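Trokura Safe Practice Project
Progress report to the Elum Fund
Nov 23, 2022

Summary

The draft floor rules for humanoid work in furnished rooms are complete and have been in daily use since July. They run to 31 rules, down from the longer list we sent with the first report. Two sections are still open and are covered below.

1. Marked work areas

Rules 1 to 6 deal with the floor. Any spot used as a target or a start point is outlined in white tape before the arms are powered. Tape corners must overlap so the ends do not lift. Small items stay off the walking path, and a task item is set down only after the operator has called the room clear. Plavano asked us to add soft furniture to this section, and we did. Sofas and cushions are now treated as fixed obstacles even when they can be moved.

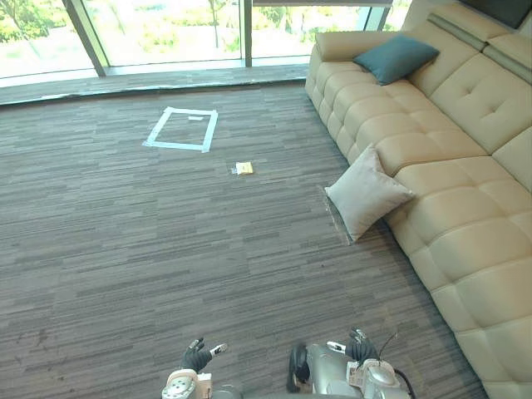
Taped rectangle on the carpet at the Tremblay site, with a small yellow package near it.

Plastic film and loose wrapping gave us the most trouble in wording. The first version banned them from the room, and crews ignored it. The current version says film must be picked up before any walking task and may stay for standing tasks if it is out of reach of the feet. We would like the fund's reviewers to look at this one.

2. Cables and close clearances

Nine of the rules cover cables. The main one is that no cable may lie on the floor under the hands or next to a lower leg when a walking command is sent. The operator checks the wrist view first, as the head view misses the floor close to the legs. Cables that must stay on the robot are to be tied back so that no loop hangs below the wrist. Tie points still differ from one crew to the next, and we have not settled on a standard.
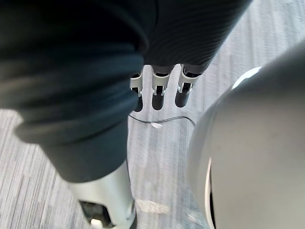 3. Open items

Stop distance near glass walls is not settled. Plavano wants a fixed figure and our operators want it tied to walking speed.

Glove and sleeve inspection needs a form. The text is written but the interval is blank.

4. Spending

Spending is within the approved budget. We are not asking for changes to the schedule.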